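Chapter 5
When a Machine Takes a Part of the Job

In this chapter you will learn
how to divide a job into tasks, and to see which of them a machine can take
what happens with the tasks that stay behind
which new tasks come together with a machine, and who receives them
how a work group can prepare for the first months

Words to know: task, job, changeover, stoppage, gripper, hidden work, pace

Opening case: The packing room at Henier

Henier is a company that makes kitchen goods of metal, mostly small ones: strainers, graters, lids, cutlery in sets. It has 90 employees in one building outside the town of Iltanley. In the packing room there work 16 of them. When our case begins, every set is packed by hand. A packer takes the parts from the trays, looks at each part, lays it in the box, adds the paper, closes the box and puts it on the cart.

One winter in December, which is the busiest month for this trade, the company could not fill all orders. The management decided to buy two robot arms from Trakow, a supplier of packing equipment. The arms should take the parts from the trays and lay them in the boxes. Everything else would stay with the people. In the offer from the supplier there stood a goal of 2,000 boxes for one shift. In the spring, when the arms had worked for several weeks, the best shift reached 1,975 boxes. The management was satisfied with this number, and the packers were also proud of it.

But in the same weeks the packers began to complain more than before. The complaints were about small things and they were difficult to collect in one sentence. One packer said that her day had become more quiet and also more tiring. Another said that he walked twice as much. Several said that they did not know anymore who was responsible when a wrong part was in the box. The shift leader had expected questions about losing the job, and for these she had prepared an answer. For the questions that really came she had none.

Keep this case in mind when you read the chapter. We will return to the packing room three times.

5.1 A job is a bundle of tasks

In daily speech we say that a robot "does the job of a packer." For this chapter such a sentence is too rough. A job is a bundle of tasks which somebody once put together, sometimes with good thought and sometimes only by habit. A machine takes one task out of the bundle, or two or three. The rest remains, and somebody must hold it.

At Henier the bundle of one packer contained at least these tasks:

bringing full trays from the washing room
taking the parts out of the tray
checking the parts for scratches and sharp edges
laying the parts in the box in the right order
adding the paper and closing the box
writing down what was missing
showing new colleagues how the sets are built

The robot arms took the second task and the fourth. It looks like a clean cut. The trouble is with the third one. The packers had never done the check as a separate step. They did it with the fingers and the eyes while they were taking the part out. When the hand does not touch the part anymore, the check disappears together with it, although it stands in no plan that it should disappear. We call this hidden work: a task that is done inside another task, and which for this reason is missing in the list.

Hidden work is found best by the people who do it. It is a good practice to let a worker watch a colleague for one hour and write down everything that the hands do. Workers who watch themselves usually forget the easiest things.

5.2 Tending the machine
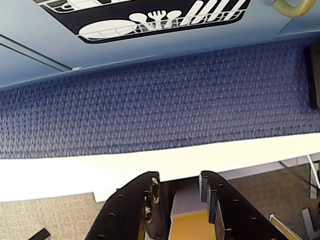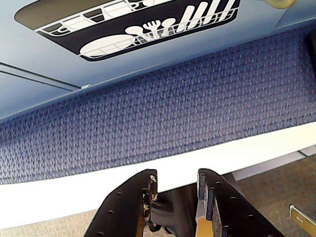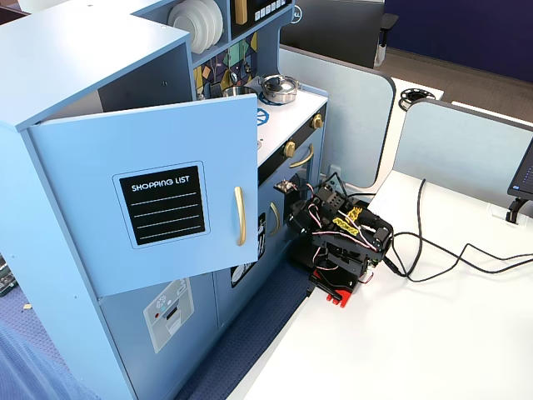

Tending is the general name for all the work that people do around a machine so that it can run. In factory plans it is often given no time at all, because the planner counts the machine as one that works from the first minute to the last. A person who tends a robot prepares the place, puts the objects where the program expects them, restarts after a stoppage and looks after the parts that wear. The last point is easy to forget. Look at the fingers of the gripper in the first picture; the left one has a worn place on the inner side of its tip, where the surface is peeling. Someone has to notice a thing like this and decide if the fingers can be used further. For this decision a worker needs time, permission and some knowledge of what the gripper should hold. The third picture shows an arm clamped to a white desk, with its cables lying in loops across the top and a computer monitor at the side. With a machine in such a place, somebody also has to think about the cables each time when something is moved on the desk. None of these tasks is heavy. Still they must belong to someone, and the best moment for deciding to whom is before the machine is started.

At Henier it was decided afterwards. In the first weeks, the packer who stood nearest to the arm took care of it. This was always the same packer, as her place was next to the door and the arm was put there. She learned quickly, and soon the others called her whenever the arm stopped. She left her own cart, helped, came back and was behind with her boxes. Her wage was the same as before. In the weekly report she appeared as the slowest person in the room.

Think about it: Which tasks did this packer have that were not in her description of work? How could the weekly report show them?

5.3 The pace of the work

Before the arms came, the pace in the packing room was set by the people. It was not free, since the number of orders was known to everybody, but inside the day it could move. One worked faster in the morning and slower after lunch. Two packers could talk and then catch up. With the arms the boxes arrive at even distances. The person who closes them must close one, and then the next one, and the time between them is the same at seven in the morning and at two in the afternoon.

This is the main reason why a work with fewer movements can feel more tiring. There are several known ways to soften it:

A buffer. Between the machine and the person there is a table or a short belt where boxes can wait. The person can then rest a little or work a little ahead.

Rotation. The workers change places during the shift. A plan for rotation should be made by the group, and it should say also who may be excused from it.

A right to stop. Every person beside the machine can stop it without asking. In many workplaces this right exists on paper, but a stoppage is written down as a mistake of the person who pressed the button. Then the right is not used.

Henier built a buffer table after one month. The table cost very little. It took long only because there was no place for it, and a row of shelves had to be moved to the corridor.

A comparison: Jenkins

In another company, the mail-order warehouse Jenkins, robot arms were put in for the same kind of work. There the order of the steps was different. Two months before the delivery, the workers from each shift made the list of tasks, with the hidden work in it. The list was long and the planner at first did not like it. From the list came one new position in every shift, with its own training and somewhat higher pay, and the person in this position had no boxes of their own to pack. The check of the goods became a separate station.

We should be fair in this comparison. Jenkins had more workers and could free one person more easily. It also had complaints. The new position was wanted by many and given to few, and in one shift this made bad feelings that lasted for a year. The separate checking station was found boring, and it had to be included in the rotation. A good preparation moves the problems to an earlier time, when they can be discussed with less hurry. It does not remove them.

5.4 Questions before the first day

The following questions can be used by a work group, a shift leader or a planner. They should be answered in writing and kept where everybody can read them.

Which tasks does the machine take, and which hidden work is inside them?
Who prepares the place for the machine at the beginning of the shift?
Who is called when it stops, and what happens with this person's own work in the meantime?
Who looks at the parts that wear, and how often?
Who answers for a mistake in the finished product?
How will the time for tending be seen in the report?
When will the group meet again to change these answers?

The last question is left out most often. The first answers are guesses, also when careful people have made them, and a group needs a fixed day on which it may say that a guess was wrong. At Henier such a meeting was held for the first time in the fifth month. The packer beside the door asked for two things, that the arm be tended by a different person each week, and that the stoppages be taken out of her numbers. Both were accepted. The question of the scratched parts was still open then, and in section 5.6 we will see how the group handled it.

Exercise 5.1
Choose a job that you know well, your own or that of someone in your family. Write the list of its tasks. Then ask a second person who knows the same job to write a list without seeing yours. Compare the two lists and mark every task which is only in one of them.

Exercise 5.2
Read the opening case again. Write a short notice, of not more than half a page, which the shift leader at Henier could have put on the wall in the week before the arms were started. Use at least four of the questions from section 5.4.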